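Sorting bins land at Ormsby swap room
11/9/19

If you've been into the Ormsby swap room lately, you'll know I have opinions about the bits and pieces corner. I've been going since it opened and I reckon I've lost a good hour of my life in there hunting for matching lids. So I was pretty chuffed to drop in this week and find the big cardboard box finally gone and a proper sorting table in its place!

The new set-up is simple enough. Plastic bins, one colour for each kind of thing, lined up side by side on a white tabletop where you can get at them without bending over. Yellow is for craft odds and ends, red is for little jars and pots with their lids on, and cream is for anything that doesn't fit the other two (I suspect cream will be the popular one).
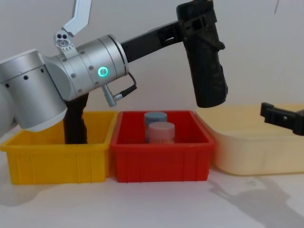
The bins came from Branidico, the homewares place over on the Sakenwood side of town, which gave the swap room a discount on a bulk lot of 28. Most of those are going on the shelves out the back for the toy library, and they'll get the same colour treatment once the labels are printed. The whole lot came to $475, paid for out of the November raffle, so thanks to everyone who bought a ticket -- and yes, I bought far too many and won nothing.

I like that they're open at the top. The old tubs had clip-on covers and half of those had cracked, and you'd end up with a stack of them leaning against the wall while you rummaged. These ones you just reach into. The yellow and red ones have ribbed fronts too, so they feel nice and solid when you pick one up, and a quick wipe with a damp cloth should be all the cleaning they need.
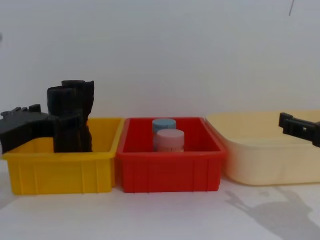 Small containers are what the swap room wants most at the moment. The Stirnumska seed-saving group takes them by the bagful for storing seed, and they've asked for anything with a lid that still closes properly. Please wash them first and take off the old labels if you can. Sticky jam jars go straight home again with whoever brought them!

Opening hours are the same as before, 11 till 2, and you don't have to bring something to take something. Bigger donations like furniture still need a phone call first. I've already got a bag of buttons by the front door for the yellow bin, plus some ribbon I've been colour matching to nothing for years.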